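**FOR RELEASE IN MARCH**

# Garkine opens its equipment planning program to smaller kitchens and care homes

Garkine is very pleased to share that its equipment planning program, which until now has been offered only to large catering sites, will open this autumn to smaller kitchens, care homes and community meal services that are thinking about buying their first robot arm or gripper and would like some company while they work out what it will cost them.

The program grew out of a long and happy partnership with Dahlgren, the catering group, whose kitchens between them own 3,073 pieces of equipment, from dishwashers down to the humblest trolley. When Dahlgren began budgeting for automation, the price of the arm was the easy part. The harder questions were about everything near it: how much bench it would take up, what the fingertips would cost to replace, who would look after it on a busy morning, and whether it could cope with the thin, fiddly things that fill every kitchen drawer.

Garkine's planners have put those questions into a 12-month budget workbook, written in everyday words and meant to be filled in by the people who run the kitchen. It covers purchase and lease side by side, and it has separate lines for spare finger pads, cleaning, training hours, power and the odd bit of joinery (there is nearly always some joinery). Sites that finish the workbook and decide to wait a year are every bit as welcome as those that go ahead, and they keep their copy.

## Starting with the small stuff

Anyone who has stood at a sink after a big family lunch will know that plates are one matter and cutlery is quite another. Spoons slide over each other, and chopsticks lie close together in bundles. For this reason the program asks each site to draw up its own list of everyday items before it looks at a single brochure, and to use that list when comparing grippers. Mullader, which supplies the grippers for the program's trial kits, has agreed to quote against these lists, so that a site pays for the reach and grip it needs and can leave the heavier models to the warehouses.

Garkine recommends trying the list at an ordinary table, tablecloth and all, with the usual baskets, boards and jars left where they normally live. A cleared bench tells a buyer very little about a Tuesday-sort-of-lunch in a real kitchen, and a colourful cloth or a crowded counter is part of the job.
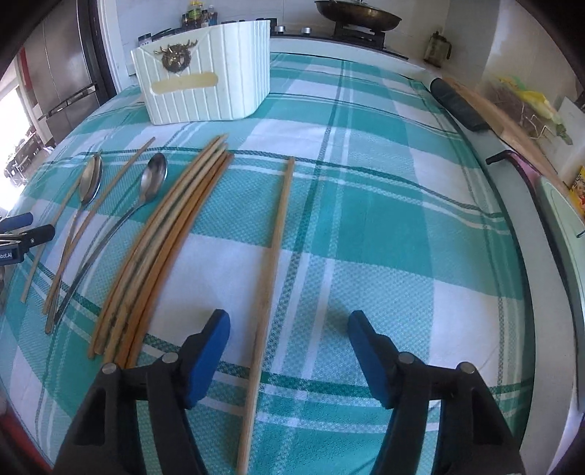

## What sites will receive

Places in the first intake are limited to 10 sites. Each will receive:

- the budget workbook, with help by phone to fill it in
- the loan of a trial kit with hand-held grippers and spare pads
- a written plan setting out what to buy now, what to lease and what to leave for later
- a visit to the Drerkach demonstration kitchen, with morning tea

The catalogue that goes with the program lists 408 parts and accessories, and prices will be held for participating sites until their plan is finished.

## How to apply

Applications open in April and close at 5 pm on the last working day of May. The form is short, and there is no need to have a budget approved, or even a firm idea of what you would like to automate. A few lines about your kitchen, the meals you serve and the jobs your staff would gladly hand over will do nicely.

Forms are available from the Garkine program desk and at the front counter of the Drerkach demonstration kitchen.

**About Garkine**

Garkine helps kitchens, laundries and care services plan and budget for new equipment, and is always glad to talk things through over a cuppa.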